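Community | News | What's On | Sport | Letters
Community > Local News > Volunteering and Reuse

Knitwear mending morning returns to the old wash house

2024-02-21
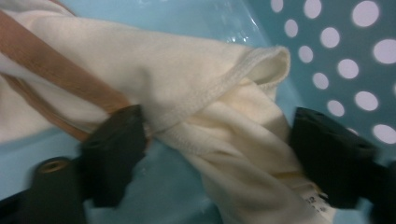 What should you do with a jumper before bringing it along to be mended? Wash it gently by hand or on a wool cycle, let it dry flat and leave any loose threads exactly where they are, as a mender can often work them back in.

That advice comes from Jaruwan Sriwong, who has run the knitwear mending mornings at the Ackah wash house for two winters now and who is, as anyone who has sat beside her will know, very patient with people who have taken scissors to a dangling bit of wool. The mornings start up again this Saturday at ten, in the long room on the ground floor, and there will be tea (and very probably Kwame Baidoo's ginger cake, if he can be persuaded).

The wash house was built in 1922, and older residents still talk of queuing there with the family sheets. It has been a good many things over the years, among them a paint store and a dance studio, but there is something rather lovely about seeing laundry baskets in it again. They line up along the wall under the windows, and people put their knits in as they arrive, each with a paper slip saying what is wrong and how to get hold of them.

Last time the menders took in nearly 40 pieces in a single morning, which was a good deal more than they had chairs for. Most were the usual troubles: elbows gone thin, cuffs coming away, moth holes of the sort you only notice once you are on the bus. Pale knits made up a large share of the pile, and these take longer than you might think, as matching one cream to another is a fiddly business. Jaruwan keeps a biscuit tin of odd lengths in white, ivory, oatmeal and every shade in between, and she will hold a dozen of them up to the window before she settles on one.

"People say white is white, and then I show them the tin," she said. "I like to have daylight for it. Under the lamps I have chosen wrong more than once, and it shows when you get the thing outside."

New this season is a sorting table by the door, looked after by Pak-hei Kuo. He will be going through each garment with its owner, looking at the seams and reading the care label, so that nothing goes home with washing instructions that don't suit the yarn used to mend it. If the label has been snipped out, or has faded past reading, he asks that you tell him how you normally wash the piece and whether it has ever shrunk on you.

Straps, belts and brooches are best left at home. A couple of bags and buckles got muddled up in the baskets in October and it took the better part of an afternoon on the telephone to reunite everybody with their belongings — all found in the end, happily, including a brooch that had been somebody's grandmother's.

Theophilus Quartey will be teaching at the far end of the room for anyone who would like to learn rather than leave their things behind. He starts beginners off on a simple darn over a wooden mushroom, and then, for those who get the taste for it, moves on to picking up stitches along a neckline or a sleeve edge. Bring something you are fond of but not too precious about, he says, and bring your glasses if you wear them.

There is no charge for mending, though a jar goes round for wool and needles, and the Rarine haberdashery on the corner has once again put aside a box of part-used balls. Spare yarn is welcome too, particularly greys and creams. Please don't bring knitting machines or large blankets this time, as there simply isn't the table space.

Finished pieces can be collected the following Saturday, folded and named, from the same room. Anything with a larger repair may need a week more, and you will get a call if so. Doors open at a quarter to ten and the side entrance has the ramp.

We use cookies to help our website work and to see which pages are read most. Accept | Manage settings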